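Soup for one, and other lies the recipe tells

2024-11-22

I have been trying to learn one soup since July. Not soups, plural. One. It is the sour fish soup my neighbor Hòa Đào makes when the weather turns, and she gave me the recipe over the fence in Bristesham with the confidence of a woman who has never owned a measuring spoon. "Enough tamarind," she said. I wrote that down. I have it here on the back of a water bill: enough tamarind.

My first attempt had too much tamarind. My second had what I would call a memory of tamarind. By the fourth I had started keeping notes, like a scientist, if scientists stood over the sink eating their results with the radio on.

Part of the trouble is shopping. Trình, the grocery on the Trurnside road, sells tamarind as a block, as a paste and as a powder, and the recipe does not care to say which. I bought the block. It has seeds in it. You soak it, squash it and push it through a strainer, and then you own a dirty strainer for the rest of your life. The bus there takes 22 minutes if you catch the 408 and most of an afternoon if you don't, so I wasn't going back for the paste.

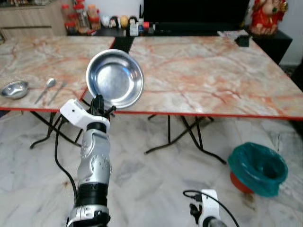
Then there is the fish. Hòa Đào uses catfish steaks and puts them in late, so they stay in one piece. I put mine in early, on the theory that fish and broth ought to get to know each other. They got to know each other extremely well. I served it to my sister as a chowder and she asked if I was still seeing that dentist.

The pineapple went better. So did the tomatoes, which are hard to insult. I skipped the okra on the first few tries out of an old school lunch grudge, and I'd like to say I was right, but the soup was thin and a bit lonely without it. Okra is back. We are civil.

What finally helped was cooking it in Hòa Đào's kitchen while she watched Musport's late match in the next room and shouted instructions during the boring parts. She tasted the broth 2 times, said "more" the first time and nothing the second. I have had job reviews that meant less to me.

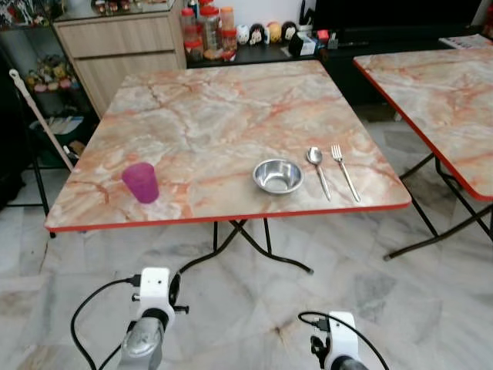 Can you make it ahead of time?

The broth keeps fine in the fridge overnight, but add the fish, okra and bean sprouts when you reheat it, or you'll be eating my chowder.

Anyway, my version now goes like this: a lump of tamarind the size of a walnut, fish sauce until it smells like a harbor, sugar until it stops. Simmer the broth for 18 minutes before anything delicate goes near it. Herbs at the very end, off the heat. I still can't get rice paddy herb unless Trình has it in, so I use cilantro and keep my voice down.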